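Dreter Working Group on Simulated Manipulation Tasks
Minutes of the fourth meeting, Nov 17, 2022
Held at Padton, with remote attendance from the Min site

1. Opening and agenda

The chair opened the meeting and confirmed a quorum. The agenda was adopted with one change: the item on file naming was moved to the next meeting. The minutes of the third meeting were approved without correction.

2. Actions carried over

The revised glossary has been circulated. The action on joint limit tables stays open, as the Min site has not yet returned its comments on section 4 of the draft.

3. Draft practice note, drawer and door tasks

The editor presented the second draft of the practice note. It covers simulated tasks in which an arm opens or closes furniture on a tabletop, and it sets out what must be recorded before a run can be used in a comparison between sites. 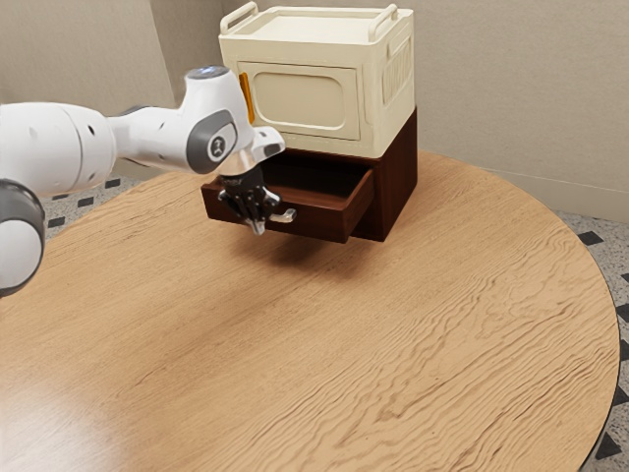

The group went through the scope clause first. It was agreed that the note applies to single-arm setups only. Mobile bases are excluded and will be handled in a separate note if there is demand.

On start state, the draft required the drawer position to be given as "open" or "closed". Several members objected that a partly open drawer fits neither word. The clause will now require a joint value in millimeters, measured from the fully closed position, with the sign convention stated. A text label may be added but has no standing on its own.

On episode length, the draft limit of 300 steps was kept. The Min site asked for a longer limit for push tasks. This was not supported – sites may run longer episodes for their own use but must report the result at step 300.

On objects resting on the furniture, it was agreed that any such object must be listed in the task file, with its mass and friction values, even when the task does not involve it.

4. Contact geometry and close-range views

The Padton site reported on its review of the Drareline asset set. The review compared visual meshes with collision meshes and logged 197 findings, most of them minor. The findings that matter for the practice note concern two kinds of feature: bar handles, and recesses cut into the top edge of a drawer front.

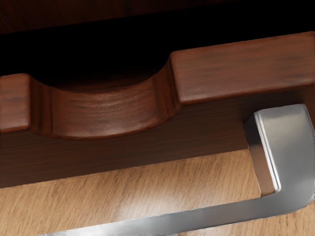 Fig. 1. Drawer front with scooped recess and bar handle, close range.

The following points were agreed.

4.1 Where a drawer front has a recess that a finger could enter, the collision mesh shall follow the recess. A single convex hull over the whole front is not acceptable.

4.2 Handles shall be modeled with the opening between bar and panel left clear. The smallest clearance shall be stated in the asset sheet.

4.3 Close-range views shall be rendered with the same light settings as the wide view. Raising the light level to bring out detail in a dark gap is permitted for debugging only, and such renders shall not be submitted.

4.4 Surface finish shall be fixed per asset version. One member noted that glossy wood finishes can produce highlights strong enough to affect vision-based policies. The editor will add a paragraph on this to the informative annex.

There was a longer discussion on whether views in which a metal part is only partly visible should be accepted as evidence of contact. The group's position is that they should not. Contact shall be shown by the logged contact force – a rendered view may be attached in support. Text to this effect will go into clause 6.

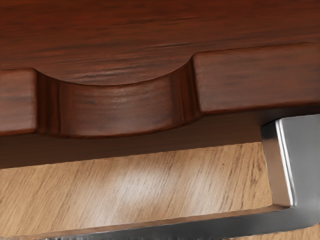
Page 3 of 4

5. Reporting of failed runs

The draft asked sites to report the success rate only. It was agreed to add the number of runs stopped by the simulator and the number stopped by an operator, as separate figures. Runs stopped for solver instability shall be kept in the total. The Min site recorded its disagreement with the last point and will submit a written comment.

6. Versioning

Each submission shall state the simulator version, the asset version and the controller rate. If any of these changes during a series, the series shall be restarted. A proposal to allow minor asset updates within a series was withdrawn.

7. Actions

Editor: third draft with the changes under items 3 to 6, for circulation before the next meeting.
Padton site: corrected collision meshes for the recessed drawer fronts; handle clearances for the asset sheets.
Min site: comments on joint limit tables; written comment on item 5.
Secretary: add file naming to the next agenda.

8. Next meeting

To be held in May at the Min site. The call for agenda items will go out with the third draft. There being no other business, the meeting was closed.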